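Towels coming out of the wash stiff and not absorbing – water or detergent?

Posted in Laundry and Linen
Viewed 3,809 times

Nilwood
Moved to a bore-water property in April and the bath towels have gone downhill since. They dry on an outdoor line, come in like cardboard, and push water around instead of taking it up. They were fine on town supply. The machine is a front loader, normal cotton cycle at 40 degrees, liquid detergent at the dose on the cap, fabric softener in the drawer. I have tried an extra rinse with no change. Test strip puts the water at the top of the "hard" band. Is this mineral build-up, detergent residue, or the softener? And can the existing towels be recovered or do I start again?

Fillellow
Probably all of it, but deal with the softener first. Softener leaves a coating on the fibre. It feels nice on a shirt and is the wrong thing for terry, where the loops have to take up water. Stop using it on towels altogether.

Hard water is the second part. Calcium and magnesium tie up some of the detergent before it gets to work, so the cap dose, if it is written for soft water, is too low. Check the back of the bottle for a separate hard water line. Powder generally copes better than liquid because most powders contain a builder such as sodium carbonate.

To strip the towels:

Run them on their own at 60 degrees, if the care label allows it, with a full hard water dose of powder and half a cup of washing soda in the drum. Keep the load to two-thirds of the drum.

Run a second cycle at the same temperature with no detergent. If you still see suds through the door, repeat it.

Before you do the lot, do one towel and check it. Lay it flat on a table, smooth it out, and put a teaspoon of water on it from low down. A clean cotton towel should take the water in within a few seconds. If it beads, there is still a coating.

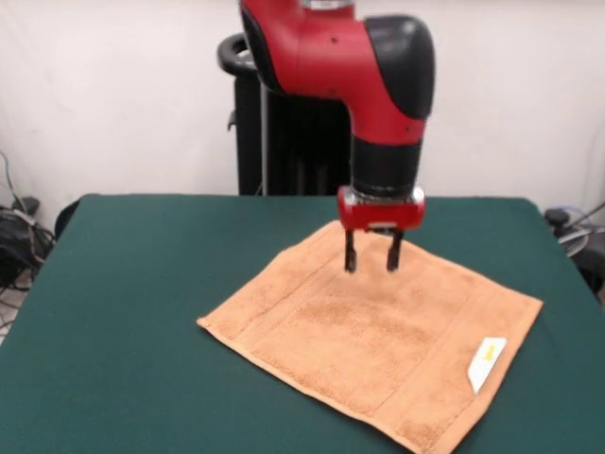
Test in a few spots, as the hems and any woven border band will always be slower than the pile. I would do 3 spots well inside the border and go by the slowest one. Write the result down if you are going to compare detergents, otherwise you end up going by feel, and feel tells you very little about absorbency.

Line drying accounts for the rest of the stiffness. The fibres set in place when they dry in still air. Shake each towel hard before pegging and again when you bring it in. Ten minutes in a dryer on low at the end will also loosen the pile.

Siriwardena
vinegar in the rinse. always worked for me

Colton
Agree with Fillellow on most of this, with a caution on the post above. Vinegar will dissolve some scale but repeated use can be hard on rubber seals in some machines, so read the manual first. Citric acid has the same limitation. Never put either in with bleach.

I am also on a bore. Stripping brought back most of my set but the oldest pair stayed rough – the pile was simply worn, and no amount of washing soda fixes that. If yours are past that point they will do for the dog.

For a permanent fix you would be looking at a softener on the laundry supply. Get a proper lab test of the bore first, including iron. Strips only give you a band, and iron needs different treatment.

Nilwood
Dropped the softener and ran the hot wash with soda. Suds in the second cycle, so I did a third. The test towel now takes a teaspoon in at every spot except next to the hem. Still a bit stiff off the line. Will send a bore sample away.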